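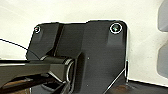

Black bracket, off-white wall.

**1/9** Skulico has issued revised guidance for the Rozīte shared kitchen, dated 2024-11-29. The main points are set out in this thread. The full text is posted on the kitchen door and replaces the version issued in March.

**2/9** The kitchen is open to all tenants of the building, including those on short leases. It serves 214 registered users, up from 191 at the last revision. Most of the questions received by the building office concern the sink, and the guidance now begins there.

**3/9** Dishes are to be washed, dried and put away by the person who used them. Soaking is permitted for up to 30 minutes. Glass baking dishes with dried-on sauce may need longer - in that case, please move them to the side of the sink with a name tag attached.

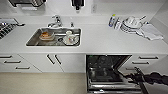
Food scraps go into the waste bin before a dish is placed in the basin. The drain was cleared twice in the past year, and on both occasions the contractor found rice and vegetable peel.

**4/9** Clean plates and bowls may be stacked on the counter while others are still being washed. They should be returned to the cabinets by the end of the same meal period. Utensils are to be removed from bowls before stacking. Drinking glasses are stored apart from plates.

**5/9** Paper towels and hand soap are provided at the sink wall. The paper towel dispenser is on the left and the black soap dispenser is to its right. The soap is intended for hands only. Dish soap is supplied separately by Joller under the current cleaning agreement.

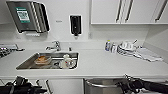 **6/9** Refills are the responsibility of the building office. Tenants are asked not to open either dispenser. If one is empty, please report it by message, stating "Rozīte" and the item needed. Requests received before noon are handled the same day.

**7/9** The counter is to be wiped down after each use. Please use the cloths provided and avoid scouring pads, which have dulled the surface in the Furum kitchen upstairs. Repairs there are under review - a separate notice will follow.

**8/9** Items should be kept inside the cabinets, with heavier dishes on the lower shelves. Bottles and cables left on top of the cabinets will be moved to the lost property shelf at the next inspection and held there for 50 days.

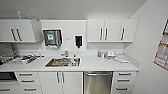
Towel and soap dispensers above the sink, with wall cabinets on either side.

**9/9** Comments on the revised guidance may be sent to the Skulico building office in writing. Replies to this thread are not monitored. Printed copies are available at the front desk on request.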